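Module 2: Surfaces, Joints and Bonds
Course handout, Interior Finishes I
Studivton School of Building Crafts
Issued July 5, 2008. Replaces the March edition.

Course leader: Veerle Goossens
Workshop tutors: Gerrit Geerts, Rosalba Bassi

2.1 Scope of this module

This module deals with the setting out of wall tiling in domestic and light commercial rooms. It assumes that students have completed Module 1 (backgrounds and preparation) and can check a wall for plumb and flatness. Adhesives are treated in Module 3 and are mentioned here only where the choice of pattern affects them.

2.2 Terms

Bond: the arrangement of tiles in relation to one another. The word is borrowed from bricklaying.
Course: a single horizontal row.
Datum: the level line from which all courses are measured.
Joint: the gap between tiles, later filled with grout.
Cut: any tile that is not used whole.

Students should use these terms in written work. "Line" and "row" are acceptable in speech but will be marked down in the site report.

2.3 The principal bonds

Stack bond. Joints run straight in both directions. Any error in level shows at once, and the bond should not be attempted on an uneven wall until the wall has been made good.

Staggered bond. Each course is offset from the one under it. An offset of half a tile is usual. Long tiles are often slightly bowed, and a half offset places the highest point of one tile beside the lowest point of its neighbour; an offset of one third is preferred for these. The first two courses should be laid dry before any adhesive is mixed.

Herringbone. Rectangular tiles are set at right angles to each other in a zigzag. When the whole pattern is turned through 45 degrees, every edge of the wall requires angled cuts, and the allowance for waste must be raised accordingly. The centre line is to be marked first and the pattern worked outwards from it.

Mixed bonds. Two bonds may be used in one room where they are separated by a corner. Pale tiles in staggered rows on a back wall, with the same tiles in a herringbone-like arrangement on the walls to either side, are one such combination. The tile and the grout colour should remain constant so that the change of direction is the only change.

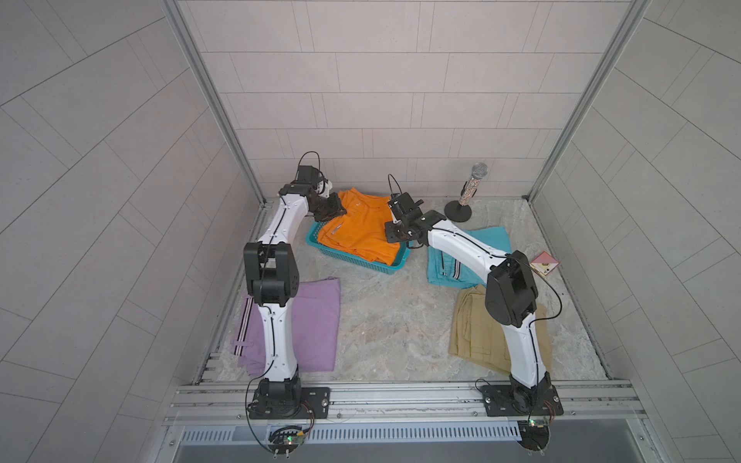
2.4 Corners and trims

Internal corners are left as a joint and filled with a flexible sealant of matching colour. Grout is not to be used, as it will crack when the two walls move. External corners may be mitred or finished with a metal trim. The trim is bedded at the same time as the tiles and must not stand proud of them.

2.5 Worked case: the Dulelport bathhouse

The refurbishment of the Dulelport bathhouse required 2,467 wall tiles as measured on the drawings. The order placed was for almost 4,000, the designer, Sirkka Lehtinen, having specified diagonal herringbone throughout the changing rooms and a reserve for later repairs. Students should read the setting-out drawings in the course folder and note where the centre line was moved to avoid narrow slivers beside the door openings.

2.6 Practical work

Each student will set out and tile one bay in the Vosmont workshop. The bond is to be agreed with the tutor beforehand. A scale drawing must be handed in before materials are issued. Cutting is permitted only in the marked area, and eye protection is to be worn there at all times.

2.7 Assessment

The practical bay carries most of the marks for this module – the site report makes up the remainder. Late reports will be accepted only with the written agreement of the course leader.

2.8 Reading

J. Swanepoel, Setting Out for Wall Tilers, chapters 2 and 5.
Derese Notes on Wall Finishes, the section on movement joints.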